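The Selvanayagam Mug Kit is a training and demonstration package for robot arms, sold by Urnbridge, a supplier of teaching equipment. It consists of a wooden mug tree, a number of mugs, a workbook and a licence for the software that goes with them. Its stated purpose is to teach a robot arm to hang a mug on a peg by its handle, a household skill most people pick up without a licence. The arm and gripper are not included, as the brochure mentions on page 71.
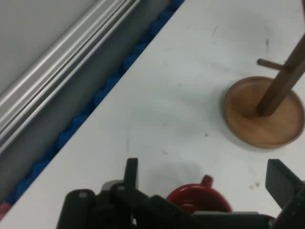

PLEMVILLE, May 2024

The second edition replaced the first, which had been criticised for supplying mugs in a single colour. The exercises now ask for a mug by colour, and both red and green are represented. The workbook divides the job into 5 stages: find the handle, grip the mug, lift it, line it up with a peg, and let go. The last of these has the longest chapter.

The tree has a round wooden base and an upright post with pegs set at different heights. Pegs are not numbered, and early users were left to agree among themselves which one was meant by "the usual peg". A white bowl may be placed on the table as a distraction. It has no other duties, although Urnbridge lists it under accessories.

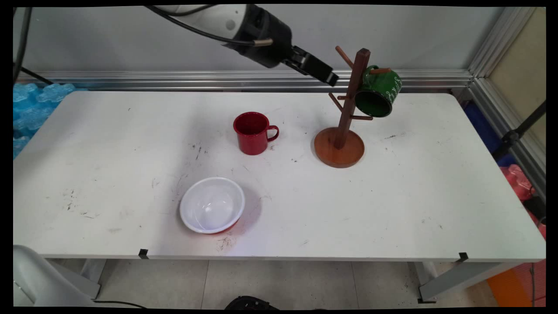 Category: Household manipulation kits

The kit is sold at 794 pounds, with 2 years of support by email. A cheaper version, the Marlow, leaves out the workbook and has found favour with buyers who had not been reading it. Both versions use the same tree.

Reviews have been kind about the woodwork and cooler about the software, which must be restarted whenever a peg is renamed. Ákos Virág, in a long comparison of similar kits, praised the choice of task, as a handle has to meet a peg at a fairly exact angle and a near miss is plain to everyone in the room. He thought the price high for a mug tree.
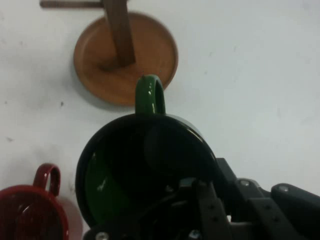 Adanech Negash disagreed, writing that the tree was the cheap part and that she had paid for the exercises, all of which she would buy again except the one with the bowl. Urnbridge has kept the bowl in the July price list.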